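Cuaderno de taller, encuadernación y papel. Mayo

Entrada 203

9:40. Sigo con el encargo de Plandell, los dos libros de cuentas. El grande tiene 1.244 páginas y el lomo abierto casi entero. El pequeño mejor, solo guardas sueltas y hongos viejos en la primera hoja (inactivos, creo, pero aspirado igual con filtro).

Cola de almidón nueva, la de ayer tenía grumos. Proporción de siempre, colada por tamiz fino 2 veces. Queda un bote en la nevera, tapa azul, NO usar para los lomos, es la floja.

Prueba de tintas en el grande: la negra aguanta agua, la roja de los márgenes sangra enseguida. O sea nada de baño. Limpieza en seco con goma rallada y brocha, y los desgarros con papel japonés y metilcelulosa muy espesa, casi gel. Secar bajo peso entre secantes, cambiar el secante a la media hora.

11:15. Cosido. Los cuadernillos del principio estan cosidos a dos nervios y a partir de la mitad cambia el sistema, alguien lo reparó antes con hilo de algodón. Mantengo lo original donde se pueda. El hilo de lino de Liew viene más grueso que el anterior, abulta demasiado el lomo. Pedir el fino a Cestier, preguntar plazo.

Mesa del fondo, a media mañana: mano con el cubo blanco de marcas negras.
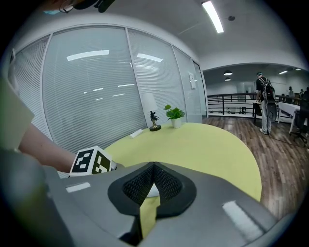
Tarde: piel y tapas

Chiflada la piel para el lomo del pequeño. Me pasé en una esquina, se transparenta, a ver si con la vuelta queda tapada. Cuchilla a afilar ya, arrastra.

Tapas del grande: cartón original deslaminado en las puntas. Inyectar cola con jeringa, prensar con film de poliéster. La prensa pequeña cojea otra vez, calzada con un recorte.

Pendiente:
- contestar a Flonden, quieren presupuesto de cajas de conservación, faltan medidas de fondo
- fotos del lomo antes de enlomar, con escala
- comprar secantes, quedan pocoss
- mirar el higrómetro, marca lo mismo desde hace días y no me lo creo

18:20. Grande en prensa hasta mañana. No abrir antes de las 10.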